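Bench Assembler, Electrical Enclosures and Wall Fittings (full time)
Hosetti, Skorkden site
Reference 958

Hosetti assembles and packs small electrical fittings for the building trade. The Skorkden site handles plastic enclosure boxes, junction blocks, wall socket panels and power strips. We are filling one position on the enclosure bench, day shift, starting in December.

The position reports to Heather Kerslake, bench supervisor.

Work content

The assembler receives housings, covers and fasteners in trays and works through one order at a time. Most orders are for surface-mount enclosures with a window cover. The cover is set on the gasket, pressed down evenly along all edges, and fixed with corner screws. Screws are started by hand and then driven in a diagonal sequence to the torque stated on the work card. The knockouts along the sides stay closed unless the card calls for them to be opened. When they are opened, the edge is deburred and the grommet fitted before the box moves on.

Wall socket panels arrive wrapped. The assembler unwraps each panel, checks the face for scratches and the print for legibility, and rewraps or rejects it. Rejected panels go in the red bin with a completed tag. Power strips are checked for cord damage, coiled, and tied at one point only.

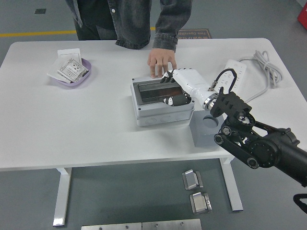
Enclosure with tinted window cover on the bench, socket panels in the tray at left.

A standard order is 70 enclosures. Mixed orders contain enclosures, socket panels and power strips packed as a kit for one installer. Kits are checked against the parts list twice, once when picked and once before the carton is closed. Part numbers and quantities are entered in Ponudik, our stock program. Training on Ponudik is given in the first week.

The bench is shared by two people. Loose parts are kept in trays and cords are kept coiled and off the floor. The bench is cleared at the end of each order, including offcuts from the knockouts.

Requirements

Good near vision, with or without glasses, and normal color vision. A color test is part of the interview.
Steady use of both hands for small screws and snap-fit parts.
Ability to stand for most of a shift. Stools are available for inspection work.
Ability to lift cartons of up to 30 pounds to waist height.
Reading English well enough to follow a work card and a wiring label.

Previous work in electrical assembly, cabinet building or kit packing is useful but not required. No electrician's license is needed. The assembler does not connect anything to line voltage. Electrical testing is carried out by the test bench in the next room.

Hours and pay

The shift runs from 7:00 a.m. to 3:30 p.m. with a 30-minute unpaid lunch and two paid breaks. Overtime is offered when the Dagdag line is in season, and may be declined. Pay is hourly, according to the site scale; the current scale is sent to all applicants called for interview. A one-time payment of $300 is made after 87 shifts worked.

Safety shoes and glasses are supplied. Rings, bracelets and watches must be removed at the bench, as they scratch the window covers. Long sleeves are worn rolled or buttoned at the wrist.

Selection

Applicants who meet the requirements are invited to a bench trial lasting one hour. The trial consists of fitting covers to a small set of housings, opening knockouts as marked on a card, and packing one kit from a parts list. Tools are provided. Accuracy is scored ahead of speed, and a cracked cover is recorded but does not end the trial. Trial time is paid at the starting rate.

How to apply

Send a one-page resume or a plain letter listing your last two jobs, marked with reference 958, to Heather Kerslake at the Skorkden site. Applications may also be left at the front desk between 8:00 a.m. and 4:00 p.m. State the earliest date you could start and whether you are available for overtime. Applicants who took part in an earlier bench trial may apply again and should mention the trial in the letter.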